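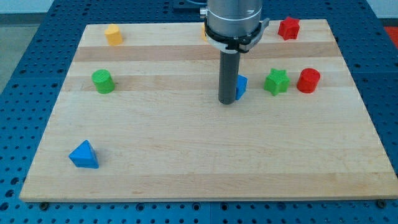
Push it over there, please: Tivavgate lab teaches its robot by joystick

28/09/2025
5 minute read

A small team in Tivavgate has spent the summer nudging coloured plastic shapes around a wooden board, and they could hardly be happier about it. The nudging is done by a robot arm. The steering, for now, is done by people, one push at a time, and every push is saved so that the arm can learn to do the job by itself.

The project is called Dương and it is run by Faltela, a workshop on the Umwood road that until last year mostly built packing machinery. It began in June with a bare table and a lot of arguing about joysticks. By the time we visited, the team had 719 recorded demonstrations in the bank and a queue of staff from the rest of the building wanting a turn.

The job sounds simple enough when somebody reads it to you off a card. Move the blue triangle next to the green star. Put the red cylinder at the back. Bring the yellow pieces together. The arm has no fingers to help it, only a long dark rod with a rounded end, so nothing can be picked up. Every shape has to be pushed, and if you push a cylinder slightly off its middle it slides away to one side and you have to go round and catch it from the other direction. I had a go, and my red cylinder got about as far as the middle of the board before I lost it behind a star. It is wonderful fun and far harder than it looks!

The person steering sits at a desk with the joystick and a screen showing the board. Move the stick and the rod follows, staying at the same height above the wood the whole time. There is a small delay, which the regulars say they stopped noticing after their first morning. A second person reads out the instruction and then keeps quiet, because an early batch of recordings was full of helpful shouting and the people steering had started to wait for it.

What gets saved is the view of the board, the position of the rod and the movement of the stick, all lined up in time. The written instruction goes in alongside. Some recordings have more than one instruction attached, as the team found that two people watching the same push would often describe it in different words, and both versions were perfectly good. "Slide the star left" and "get the green one away from the red one" can be the same movement. There are 846 sentences on file, and reading down the list is a treat in itself. One of them just says "no, the other triangle".

Learning from the wobbles

The part that got me most excited was what they do with the bad attempts. In the first few weeks the team threw away any recording where a shape was knocked over or shoved the wrong way. The arm then learned from a very tidy set of examples, and the moment it went slightly wrong it had no idea what to do next. It would stop beside a shape and tremble, or carry on pushing at bare wood with great determination.

So the rule was changed. If you make a mess of a push while steering, you carry on and put it right, and the whole thing is kept. The team also started setting up awkward positions on purpose - two pieces nearly touching, a triangle lying on its side, a star tucked into a corner - and asking people to get out of them. The arm's own attempts improved quickly after that. It now backs off, goes round and tries again from a better side, and it is a lovely thing to watch because you can see a bit of the people who taught it. One of the fitters always comes at the stars in a wide curve, and the arm has picked up the same habit.

It still gets plenty wrong. Instructions that mention one shape work well. Instructions that mention two shapes and a direction are hit and miss, and anything with the word "between" is, in the team's own word, "comedy". The arm is also slow when it is left to itself, quite a lot slower than a practised person with the stick. Faltela would not give us a success rate and said it did not want one printed until the test had been run the same way several times over.

Stepping in halfway

Lately the team has been trying a mixed way of working. The arm starts the job alone, and the person at the desk keeps a hand near the stick. If the rod is heading for trouble they take over, sort it out and let go again. Only those few seconds of help are added to the training set. It makes for a much more relaxed session than steering from start to finish, and it means people's effort goes to exactly the moments the arm finds hard.

They tried guiding the arm by hand too, holding on to it and walking it through the pushes. That felt more natural to nearly everyone, but hands and sleeves kept blocking the view of the board, and people leaned on the arm without meaning to. The joystick won for this task. Hand guiding may come back for jobs where you need to feel how hard you are pressing.

The shapes are printed plastic, so a lost or chipped one can be replaced cheaply, and you can feel the fine printed ridges on the sides. Several of us round the desk wondered whether that affects how they slide. The team wonders too, and would like to try a smoother set later on, together with a few shapes the arm has never met.

And what is it all for? Faltela's hope is that somebody on a packing line could one day show a machine a new job in an afternoon, talking to it in ordinary words, without calling in a programmer. The company's main hall went up in 1975 and there are machines in it that still need a spanner and half a shift to change from one box size to another, so you can see why the idea appeals. Nobody there is promising a date. For the moment they want more pushes, from more people, with as many different ways of asking as they can collect.

Visitors can try the joystick at the next Faltela open evening in Tivavgate. Sessions last 3 instructions each and you don't need to have steered anything before. Children are welcome at the desk with an adult. Details will be on the noticeboard at the Umwood road entrance.

Comments (5)

Gearbox_Gran
Went in with my grandson last month and he was miles better at it than me. He got the star round the back of the cylinder in one go. I'm still annoyed.

umwoodwalker
Good piece. Did they say whether it's the same few people doing most of the steering? If it's picking up one fitter's habits, I'd want to know what happens when he's hardly in the data.

tapandie
Reply to umwoodwalker: I work there (different department). They do keep a tally and chase up people who haven't had a turn. The wide curve thing is real, we all do it now.

Kettle on
I like that they keep the mistakes in. I learned to reverse a trailer that way, mostly by getting it wrong and having to straighten up. Would have been no use to me watching somebody do it perfectly.

plainjoinery
Lovely board, seems a shame to shove plastic about on it all day! Is it waxed? I'd have thought that would make a big difference to the sliding.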